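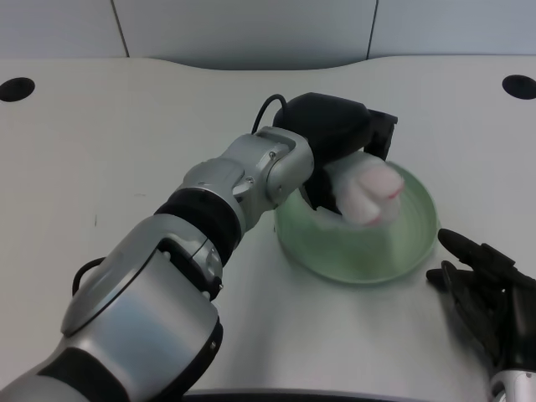 Two-arm cell back on shift after cable swap

Plorkska, 10/26/22. The two-arm cell at the Zirier test shop is running again. Down three shifts. Cause was a worn gripper cable, says Encarnación Calvo, who looks after the cell.

The left arm kept dropping out mid-lift, always on the soft-goods run, where it brings a soft white piece over a green bowl while the black hand on the right reaches in toward the rim. Log showed 76 faults before she pulled the plug.

New cable went in Tuesday night's slot, sorry, the night slot. Calvo left more slack at the wrist this time and re-torqued the small screws on teh plates. Then a fresh zero on both arms, and a slow run at 90 percent grip force. Bowl stayed put on the table, no tape needed.

"The old one was too tight, it rubbed every time the wrist turned," Calvo said. Spare is on order from Herrero.

Cable check now every 3 weeks, was every service. Sólveig Hviid takes over the cell in November and wants the right hand's finger joints looked at next. No date set for that yet.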